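Wondenine: a small collection of workplace metaphors

Wondenine is a set of sentences in which people describe their organization as something else: a ship, a family, a kitchen at dinnertime, a garden with too many gardeners. We started it because we love this stuff, and we hope you'll find things in it that surprise you!

Version of July 3, 2021. Maintained by Kojo Quartey and Dela Ackah.

What's in it

There are 1636 sentences in a single tab-separated file, one per line. Each has four fields: id, sentence, source and family. "Family" is the broad image the speaker reaches for (machine, journey, body, sport, weather, war, household and so on). We ended up with 14 families, plus "mixed" for those glorious sentences where the captain of the ship drops the ball.

Where the sentences come from

Most are from interviews at two firms, Bombridge and Zundeck, where managers and staff were asked to talk about a change they had lived through. We never asked for a metaphor. People just produce them, and once you start listening you can't stop hearing them (sorry in advance). The rest come from the Sutter newsletter archive, used with the editors' permission.
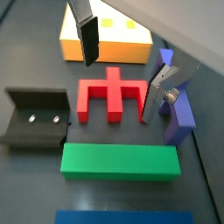 Dela thinks the machine family is far too big and should be split, as "well oiled" and "a cog" come from people who feel very differently about their jobs. A cog is usually a complaint, she says, and lumping it in with the compliments hides the most interesting thing in the file.

She's right, and a split is planned. For now you can search the sentence field for "cog", "gear" and "oil" and sort them by hand, which makes for a fun afternoon.

How it was labeled

Both of us labeled every sentence separately, then compared. We disagreed on 54 of them, mostly journey versus sport (is a "marathon" a race or a long road?). Those rows carry both labels with a slash between them.

Known gaps

Everything is in English. Dead metaphors such as "branch" and "head of department" were left out in June after a long argument, and Kojo still wants them back. Weather is thin, so please send us your storms!

Getting started

Open sample.tsv first. It has 100 rows and every family is in there. Names of people have been replaced with initials throughout.

Corrections and new sentences go in additions.txt, with a note on where you heard them.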